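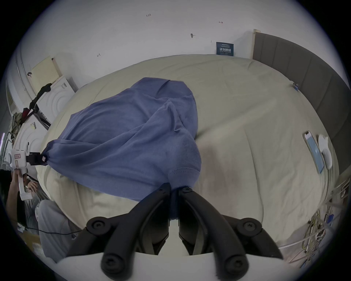 Folding on the bed: which tips are worth your time

Every laundry page says to fold on the bed. Fine. A bed is big and it's the right height if you sit on the edge. But a soft duvet is a lousy surface for getting creases out, whatever Perkik's last newsletter told you. You press down, the duvet gives, and the wrinkle stays where it was. If you care about flat, use a table.

What a bed is good for is sorting out something that has come out of the basket in a wad. Find a corner first. Pull it clear of the heap, hold it, then run your other hand along the hem until you hit the next corner. Shaking the whole thing and hoping is the popular advice and I have never seen it save a minute.

Take your phone and anything else small off the bed before you start. I once folded a remote into a blanket and found it in May.

Pillowcases: skip the "fold in thirds, then thirds again" business. In half the long way, in half again, done. Vandenberghe sells a plastic folding board for 12 dollars and I can't say my stack looked any better for it. 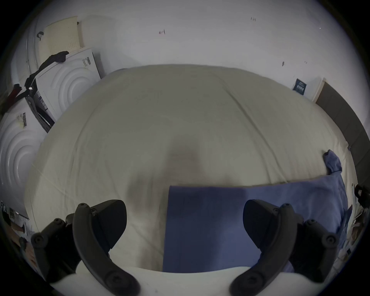

Wrinkled sheets are the other thing people sell you cures for. The Drolar spray smells nice. As far as I can tell it does what plain water in a spray bottle does, so try that first. Mist lightly, pull the sheet tight from the foot of the bed, and leave it alone for 60 minutes with the covers off. It won't look ironed. If somebody says theirs does, ask to see it.

Thread count won't rescue you either. I have a 700 and a 451 (odd number, but that's what the packet claims) and both crease by morning.

One tip I do stand by: keep blue things with blue things. A new dark pillowcase goes in the wash by itself the first couple of times, even if the tag says colorfast. I trusted a Clernard tag once and my cream sheet has had a gray look ever since.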